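Domingo de doblar ropa

Llevaba desde agosto aplazando el armario del dormitorio, y el domingo, con el café todavía en la mano, me puse por fin. Mi método de siempre es extenderlo todo sobre la cama – la mesa se me queda pequeña – y empezar por los pantalones, que son los que más se me resisten.
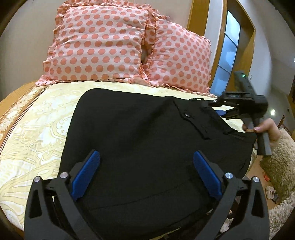 Los negros los doblo a lo largo y luego en 2, alisando bien la cintura con la palma. Mi vecina Mebrat me enseñó a guardarlos de pie en el cajón, y desde entonces encuentro los que busco sin revolver nada, ¡qué descanso! Las camisas las dejo para otra tarde.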